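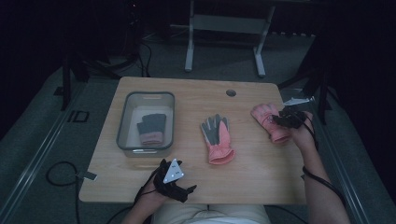 Gloves on the sorting table, one in the bin

Ticket 370: Gloves going out as mismatched pairs
Site: Cernier shop, back room
Raised by: Jamila Ranasinghe
Assigned to: Anathi Mabaso
Status: Closed

Problem as reported
Customers are bringing back children's gloves because the two in the bag don't match. 21 bags returned so far in November. Most are the pink and grey ones from the Prillutia delivery. Either both gloves are for the same hand, or one is from a different style with similar colours. Please check how they are being paired before they go into the bins.

Anathi, 9.40 am
Looked through the returned bags. Two separate faults. In most of them the gloves are the same style but both lefts. In the rest, a glove with a coral-pink back has been put with a knitted grey one. Both have pink cuffs, so folded up with only the cuff showing they pass for a pair.

Anathi, 10.25 am
Asked how the folding is done. Gloves are tipped out of the sack, folded singly as they come, put in the bin, then paired from the bin at the end. Once folded, the thumb is tucked in and you can't tell left from right without opening it again. Tried it myself with 25 gloves and got three wrong pairs.

Jamila, 11.05 am
Could it be the supplier? Karunaratne sent us a short sack last winter and we had odd ones for weeks.

Anathi, 11.30 am
Checked the delivery note against the unopened sack. 152 gloves on the note, 152 in the sack, equal lefts and rights in each style. Supplier ruled out.

Anathi, 1.15 pm
Changed the order of work as follows.
1. Start with the bin empty, on the left of the table.
2. Lay the gloves out flat on the right, fingers pointing away from you.
3. Match by cuff, then fingers, then back. Check the thumbs point opposite ways.
4. Fold the two together and put them in the bin as one.

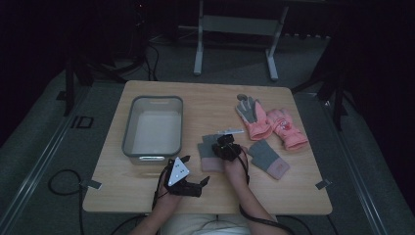

Puffy mittens with a cartoon on the back are to be matched by the print as well as the colour. If the second one can't be found, it goes in the odds box by the door and stays out of the bin.

Jamila, 3.50 pm
Did the whole sack this way. Slower for the first few, then much the same as before. Two odd mittens left over, both in the box. Can the Ramberg shop have the same steps? They get the other half of the delivery.

Anathi, 4.10 pm
Sent to Ramberg. The returned bags still need opening and re-pairing, which I've put on a separate ticket. Closing this one.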